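Why I still want someone to ring me back about the shed

April 23, 2018

So my shed got done over. I know, I know, it's a shed. When I told people at work they all pulled the same face, the one you'd pull for somebody who'd lost an umbrella, and then three of them told me about their own sheds. That's more or less what set me off writing this, because I'd lived in Vuscombe for years thinking of it as a place where that sort of thing went on somewhere else (Pirndale, mainly, sorry Pirndale) and suddenly half the people I knew had a hasp hanging off by one screw.

They took my bike, a hedge trimmer, a box of sockets that had been my dad's, and for some reason the good watering can. They left the bad watering can. The bike was an old Sugawara tourer with a saddle I'd spent two summers breaking in, and if you see it outside a pub anywhere, it's dark green and the bell sticks.

I rang the non-emergency line that morning and got through quite quickly, fair play, to a very nice man who took everything down. He gave me a crime reference number. I asked him what would happen next and there was a little pause, and he said the number was for my insurance.

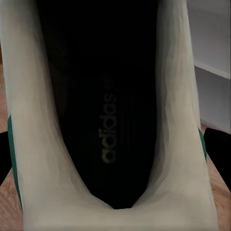 White trainer with an adidas insole.

The trouble is my excess is £500, and once they'd knocked the bike down for age I'd have been claiming for the fun of filling in the form. So I had a number, written on the back of a gas bill, and that was the whole of my dealings with the law. A letter came a bit later telling me the case had been closed and giving me a leaflet on padlocks. I'd had a padlock! It was a decent one. They'd gone round it.

Now, I want to be fair here. I don't think the police in this county sit about with their feet up. My neighbour Hugo Cabello was a special for a good while and he gets quite cross with me when I start on this, and he's got a point. As he tells it, on a bad night you've got a couple of cars for Vuscombe and Pirndale and all the villages between them, and if there's a fight outside the station and an old lady missing in her nightie, who exactly is going to come and look at my hasp? I wouldn't send them to me either. If it's my shed or the old lady I'd carry the old lady home myself.

What I can't swallow is the bit afterwards. There are days between the fight and the closing letter when somebody could pick up a phone. I'd have had things to say, too. I'd found a glove by the water butt which wasn't mine, and the lad opposite has a doorbell camera, and the woman at number 80 had seen a van stopping and starting along Osine Road with its lights off, and had the first half of the number plate. I rang back to pass all that on and was told it had been added to the notes. Notes on a closed case! I kept the glove in a freezer bag for weeks, like somebody off the telly, before my wife made me move it out of the kitchen drawer. 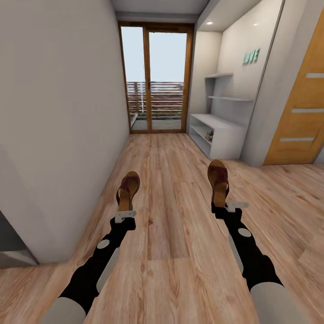
It's not the money, it's the map

I went to the ward meeting in the end, the one above the library, mostly to have a moan with company. The council had done a handout, and on it was a figure I've been carrying about ever since: 807 thefts from sheds, garages and porches reported in the district over the year. I haven't got a clue whether that's high. Nobody on the top table seemed sure either. What struck me was that they'd only been put together by district, so you couldn't see from it whether Osine Road had been hit again and again or whether it was just me being unlucky.

And that matters, I think, far more than my bike does. Whoever did mine knew to come along the back path and knew which fence panel lifts out. If six other people down that path had the same thing, it's one job with seven addresses, and somebody worth catching. If each of us gets a number and a leaflet and we're filed separately, then it's seven little bits of bad luck, and the van goes round again next week with its lights off.

Marcelino Zabala, who has the repair shop by the bridge, made this point much better than me at the meeting and got a clap for it. He'd been broken into and waited 77 days for a visit. By then he'd mended the door, thrown away the crowbar they'd left behind and forgotten what half of it looked like. The officer who came was lovely, he said, and had a cup of tea, and agreed it was a shame about the crowbar.

What I'd settle for

I'm not asking for a detective. I'd settle for a phone call inside a week from a person who has read the report and asks three things: did you find anything, did anyone see anything, has anyone near you had the same? You could train a civilian to do it in an afternoon. I'd do it myself two evenings, if they'd have me, and I'm terrible on the phone.

Then stick the answers on a map, street by street, and let us look at it. I've heard the argument that it would frighten people and bring down house prices, and I do see that, but people are already frightened, they're swapping stories in the queue at the chemist's and getting them wrong. I was told in there that it was my whole garage. I haven't got a garage.

And please, keep reporting it. I know it feels daft. Hugo says the cars get sent where the numbers are, and if we all shrug and buy a new watering can then as far as headquarters is concerned Vuscombe is a lovely quiet town with very little going on. Ring up, get your number, ask for the name of whoever you spoke to, and ring again if you find a glove.

The next ward meeting is above the library as usual, half past seven, and the side door's the one to use. I'll be near the back with a freezer bag.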